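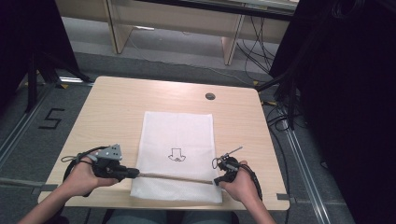 Marleny Rivadeneyra reckons I've been rolling my tea towels the wrong way all these years, and that if you start from the short end with a stick you get a tight little bundle that stands up in the drawer by itself. She left that in the comments under my August post about the linen cupboard, and I've been thinking about it ever since (yes, this is what my life has come to).

So I've had a proper go at it! The idea is simple enough. Lay the towel flat, put something long and thin across the bottom, fold the edge over it and roll away from you. The stick keeps the front of the roll straight so you don't end up with one of those sad ice cream cones, fat at one end and pointy at the other. Then you slide the stick out and pop the roll in the drawer.

Well. My first few were terrible. I used a wooden spoon, and of course the bowl end got caught in the middle and dragged half the towel out with it. A chopstick was better but too short for anything bigger than a face washer. A bamboo garden stake from the shed, cut down with the secateurs and given a good sand, did the trick nicely.

A few things I worked out along the way. Smooth the cloth out first, right to the corners. Waffle and quilted weaves grip themselves and stay rolled, but the old linen ones from Mum spring open the minute you look away, so those have gone back to being folded in thirds. And keep the stick level. If it dips on one side your roll wanders off in that direction and you may as well start again.

I did the whole second drawer in 15 minutes with the radio on, and it's lovely to open now, all those rolled ends lined up and I can see every one of them without digging. My other half asked where the tea towels had gone while looking straight at them.

Juraj Beneš emailed to ask if the same thing works for bath sheets. I tried one and it came out the size of a bolster, so I'd say no, unless your cupboards are a lot deeper than mine. Hand towels are fine though, and I'm doing the bathroom shelf next, once the washing's in.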